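Cleaning the grip pad on the Urudeo arm

The kitchen arm at our Stustby workshop handles plates most of the day, and the crosshatch pad under the gripper housing clogs with soap film. Once the pattern fills in, plates start to slip. Do this job every 22 hours of running time.

Park the arm clear of the sink and switch it off at the base. Brush along the pad with a soft nylon brush and warm water, then brush across it. Go between the small black teeth as well – film packs in where they meet the pad.
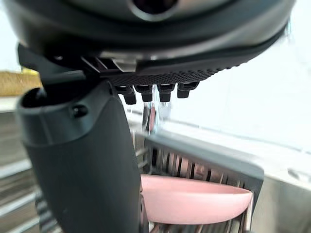
Wipe everything with a lint-free cloth and leave it to air dry. Don't use solvent on the plastic finger. Check the screw in the recess on its upper face with a hand driver. Snug is enough. Arms built before 2019 have a softer plastic here and strip easily.

Work the finger joint by hand and feel for grit. If it drags, rinse it again before you add grease.

Switch on and run 4 slow open and close cycles with nothing in the grip. Try one plate over a towel before going back to normal speed. Replace the pad at 2000 hours, or sooner if the pattern has worn flat. We get ours from Zwahlen.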